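IRGATE, Jul 6, 2026 – Netero today published the first public edition of its Handling Rules for Hand-Guided Grippers, a document that runs to 9 pages, takes less time to read than most parking permits, and will be binding on every home recording session the company runs or pays for.

The rules cover the people who hold a gripper by its handle and do ordinary household work with it, so that robots may one day do the same work with less sighing. They cover laundry, bedding, dishes and tidying. They don't cover ironing, which the drafting group discussed at length and then put off to a second edition, where it will presumably be discussed at length again.

Netero wrote the text together with Mäkelä, which checks and repairs the grippers, and Laltetti, which trains the operators. The three companies had been working from three separate sets of instructions. One of these told operators to keep the handle upright at all times. Another told them to hold it however they liked. The third had a chapter on posture that everyone signed and, from the evidence, very few opened.

**What the rules ask for**

The draft was tested over 1159 recorded sessions in private homes. Reviewers set aside 492 of them for at least one handling fault, and the faults were not exotic. Operators let go too early. They rescued a slipping sleeve with their free hand and carried on as if the sleeve had managed by itself. They did the same fold the same way all afternoon, with a precision nobody had requested.

From July, the following applies to all sessions:

- The operator checks the status lights before the first grasp of each session and again after any break. "They were fine this morning" is no longer an accepted entry in the log.
- A grasp is closed fully before the item is lifted. If the item slips, it is put down and the attempt is recorded as a miss.
- Misses are kept. An operator may not delete one on grounds of embarrassment.
- Cloth is pulled only as far as needed to straighten it. Stretched collars are paid for by the company, and the company has noticed.
- The starting position of the item is changed between attempts. Turning it over counts as a change. Looking at it from the other side does not.
- Names, letters, family photographs and anything showing a street address are moved out of view before recording begins.
- The resident can stop a session at any time, without a reason and without a form.

The rule on misses drew the most comment during drafting. Several operators felt that a recording full of dropped socks reflected poorly on them. Netero's position is that a machine shown only perfect folding will have no idea what to do on meeting an actual sock.

**Soft items get their own section**

Clothing takes up more of the document than any other subject. A mug has a shape and mostly keeps it. A T-shirt has a new shape each time it is picked up, and the earlier instructions had dealt with this by telling operators to "handle fabric naturally," a phrase on which no two of them agreed. 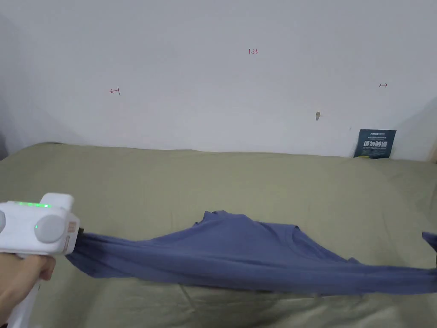
The new section asks for a grasp near an edge or a hem wherever one can be found, a slow pull, and a short pause before the garment is laid down. The pause is there for the reviewers, who need a moment of stillness to judge the grasp. It was set at two seconds after a trial of five, during which operators reported feeling that they had been forgotten.

Sheets and blankets follow the same pattern but may be handled by two operators. The rules say that one of them must be in charge. They leave it to the pair to settle which.

**Checks and records**

Mäkelä will inspect each gripper after every 200 hours of use, or sooner if it has been dropped, including onto a bed, which operators had been treating as an exception. Laltetti will add a half-day course on the rules for new operators. Operators already at work will take a shorter version, with the posture chapter reduced to one paragraph in the hope that it will be read.

Session logs will be kept on a single form shared by all three companies. The old forms remain valid until existing stocks run out. Judging by the cupboard in Irgate, that could be a while.

**Availability**

The Handling Rules for Hand-Guided Grippers are free to download from Netero and may be copied or adapted by anyone running similar sessions. Printed copies are available on request from the Irgate office. Corrections are welcome and should quote the rule number. Comments on ironing will be held for the second edition.

**About Netero**

Netero records everyday household tasks for use in robot training. Its office is in Irgate.

Press contact: Netero press desk, Irgate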